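Home | Interviews | Neighborhood | Archive | About

The Curtain Lady of Tronstead

I met Renata Mansilla at her kitchen table, which also happens to be her cutting table, so I drank my coffee with one elbow on a pile of lining. She has been hemming other people's curtains for 30 years and I wanted to know how anybody ends up doing that.

"My aunt had the shop," she told me. "Eulalia Cabral. Everyone in Tronstead knew her. She opened it in 1947 with one machine and a chair, and the chair wasn't hers!"

Renata started there in high school, sweeping up threads (and eating lunch in the fabric closet, where it was quiet). She didn't touch a machine for months. Her aunt had her pull out bad seams by hand instead, bag after bag of them.

"I hated it. But you do that long enough and you see how people go wrong. They tug. They're in a hurry and they tug the cloth through, and then it ripples and they blame the machine."

I confessed that I am a tugger. She laughed and made me sew a line on a scrap right there, which came out looking like a road through the mountains.

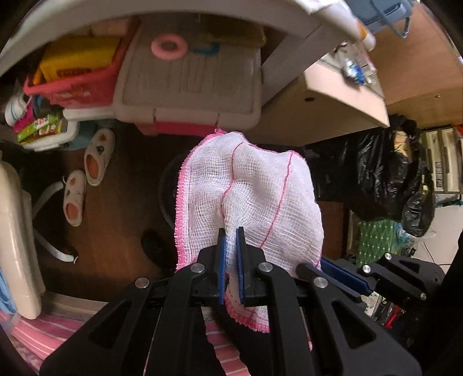
So I asked about sheers, because I've ruined two pairs. She gets that question a lot.

"Hang them up before you cut. Leave them a couple of days. Thin fabric drops, and if you hem it the first night you'll have it on the floor by the weekend. And use a new needle, please. People keep a needle like it's a pet."

She closed the shop in May, after the rent went up again, and moved everything home. The big table wouldn't fit through the door, so her brother sawed it in half and put hinges on it. I love that table. I tried to buy it and got nowhere.

Does she miss the shop? "I miss the window," she said. "People would knock on the glass and hold up their pants." Now they text her pictures of their pants, and she says it's very hard to judge a cuff that way.

She's booked through the holidays, but she'll still do a zipper if you ask nicely and bring the zipper.

Contact us | Copyright September 2025 | Back to top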